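Bin Clearing on a Budget: Project Report
Salamatu Agyeman and Wekesa Massawe
Supervisor: Etornam Mahama
June 17, 2018

1. What we set out to do

Our proposal in April promised an arm that would empty a bin of mixed household objects with no human help. The revised proposal, which is the one being marked, promises an arm that will try. We worked in the shared workshop at Plisdale, where bench time is booked on a paper sheet and the paper sheet is regularly used to wipe up glue.

2. Setup

The arm sits at the right of the bench and reaches over a grey bin with sloped sides. We clamped the bin at the back corner after it went for a walk during our first week -- every failed grasp nudged it a little, and by lunch our calibration was describing a bin that used to be there. Blue tape on the bench marks where things go back after somebody borrows the table.

Cable routing took longer than the grasping code. Wekesa would like that noted. The loops under the arm have to be slack enough for the wrist to turn and short enough to stay out of the bin, and the range of lengths that does both is small.

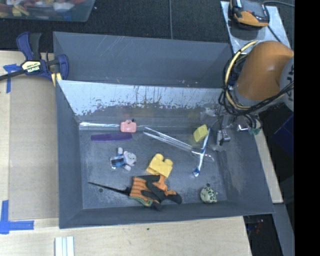
Choosing the objects was the fun part. We wanted a mix of hard, soft, thin and see-through, so the set has toy blocks, a comb, a plush toy, a work glove and a few other odds and ends. Each run starts with a fresh jumble, tipped in by whoever lost the previous argument.

3. Results

We logged 197 grasp attempts over 2 evenings. Blocks were easy. The glove was easy too, in the sense that the gripper always got hold of some part of it, though seldom the part we had planned on. Clear plastic was dreadful. The depth readings went straight through it and the planner kept aiming at the floor of the bin with great confidence.

Of the failures, 35 were thin objects lying flat. Angling the approach helped a bit. Softer fingertips would likely help more, but the order from Quintero has yet to turn up.

4. What we would change

Finish the wiring before writing any code. Label the power supplies. Keep a spare set of fingers, as we bent 3 on the bin wall and straightened them in the vise, with results that varied in colour and shape.

Thanks to Araba Abugri for the bench and for the vise.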